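Speaker notes - "What the Arms Left Us"
Afternoon session, small hall. 36 minutes plus questions. Slides are mostly headings, so don't read them out.

OPENING (before first slide)

Say hello. Wait for the door to stop banging.

I run the floor at a place in Provdale that makes table arrangements for hotels, restaurants and the occasional wedding where the budget has a mind of its own. We do a stem or two in a vase, a little greenery, nothing you'd need a ladder for. Last January we put in two arm stations from Kollár, running Trodasus for the job planning. I've been asked to tell you how it went. The short version is "fine, with paperwork."

Show of hands: who has had a meeting called "The Future of Your Role"? Keep them up if there were pastries. (Pause. The pastries always get a laugh. If they don't, move along.)

SLIDE 2 - What we did before

A shift was eight people at one long bench. You stripped the stems, cut them, set them, passed them left. Everyone had a spot, and the spots were hereditary, more or less. If you were new you stood by the door and got the draft.

We did 692 pieces in a good week. I know the number because it was written on the wall in marker, and it stayed there for years as either an inspiration or a threat, depending on who had the flu.

What hurt was hands. Thumbs, mostly. Stripping and cutting all day does things to a thumb that you notice when you try to open a jar at home. I want to be fair to the arms on this point, so say it slowly: the thumbs are better.

SLIDE 3 - What the vendor told us

Read the line off the brochure, then leave some air after it: "Your team will be freed for higher-value tasks."

We asked what the higher-value tasks were. There was a follow-up call about it. I took notes on that call, and the notes say "tbd" and then there's a drawing of a duck.

SLIDE 4 - What they do now

The arms do setting practice and the simple setting work. One stem, one vessel, off a dressed table so it looks like the place it's going. They hold things gently, which surprised me, and they hold them for a long time, which did not. A person who grips a stem and doesn't like the look of it puts it down and takes another. An arm has to be told what not liking it means.

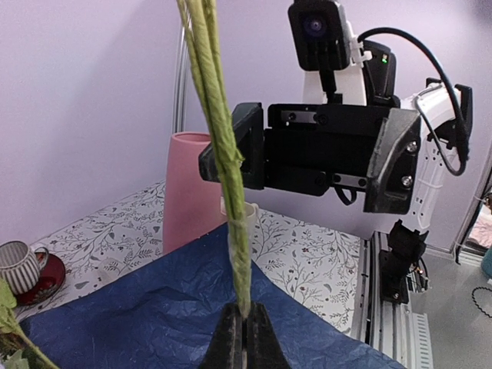 So a good part of the job is now telling. We have two people on every shift who are called cell leads. On paper they supervise. In practice they dress the table, smooth the cloth, pick stems the grippers can get hold of, and say "no, not that one" to a screen. One of them used to be our fastest cutter. She can see a bad stem from across the room, and it took us months to work out how to get that out of her head and into a settings page. We got part of it. The rest is still in her head, and I'd ask you to consider what that's worth when you do your budgets.

(Somebody will ask about pay here. We did raise the cell lead rate. We raised it after they asked, in writing, the second time. Own that.)

SLIDE 5 - The numbers, such as they are

We had 82 stoppages logged in the first month. Management read that as 82 failures. The leads read it as 82 times they walked over there. Same log, and the two groups had lunch at different tables for a while.

Most were small. A stem turned in the grip. A leaf got into a view it shouldn't have been in. The cloth had a fold. People fix a fold without noticing they've done it, so it had never been in anyone's job description, and now it's item 2 on the start-of-shift card.

Don't get dragged into throughput. If pressed: simple pieces are up, fancy pieces are the same, and rush orders still get done by hand by whoever is standing nearest.

SLIDE 6 - What went missing

Slow down for this one.

The bench was where people talked. With eight at a bench you knew who was moving house, whose kid had a recital, and who was not to be spoken to before ten. At the stations you have one person facing a machine that hums. We didn't plan for that. It wasn't a line in the Murnia report we'd paid for, either, and that report had a line for everything, including floor wax.

What we did about it: turned the screens so the two leads face each other. Moved the break so both stations stop together. The vendor wasn't thrilled about the second one. Utilization dips. I have a chart of the dip and I've left it out of the deck.

SLIDE 7 - If you're about to do this

Let the people who do the work choose which part goes first. Ours would have picked stripping, for the thumbs. We picked setting, because it looked good when visitors came through. We did stripping the following winter and should have started there.

Write down what your people fix without thinking. You'll need a thick pad.

Budget for the second pair of shoes. Leads walk a lot more than cutters did.

QUESTIONS

Likely ones: did anyone lose a job (no layoffs, but we didn't refill three spots when people left, so say both halves). Would I do it again (yes, in a different order). Can they visit (weekday mornings, never Saturday, that's weddings).

Take the clicker back to the desk. They charged us for the last one.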